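Range hood noise: am I being unreasonable?

mulberg_flats
Replies: 16

Rented a place in May with a hood that has exactly two settings, off and helicopter. Landlord says they are all like that. I fry onions most nights and would like to hear the radio while I do it.

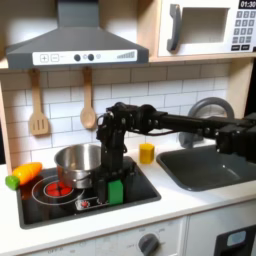 I've cleaned the filters twice. Quieter for a day, then back to the airfield. Is it the fan or the duct?

RogelioAbella
Duct. It's always the duct. Somebody ran 50 feet of flexible hose through your ceiling and went to lunch.

gutach50
Disagree. Mine vents straight through the wall and still drowns out the dog. Cheap fan, cheap bearings. Replace it.

RogelioAbella
With whose money? It's a rental.

maeve_h
Low speed, started 3 minutes before the pan goes on. Everyone waits until the smoke alarm has an opinion and then hits max.

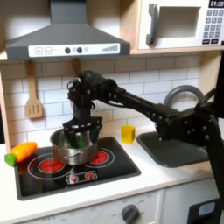
Controls are half the trouble too. My sister's hood is touch only and ignores wet fingers, so it runs until she finds a towel. Give me plus and minus buttons and a couple of round knobs on the front, like on that toy kitchen, and I'd complain less.

gutach50
Knobs collect grease.

maeve_h
So do you, presumably. Wipe them.

mulberg_flats
Tried the low speed early. Radio audible, onions fine. Still asking him about the duct.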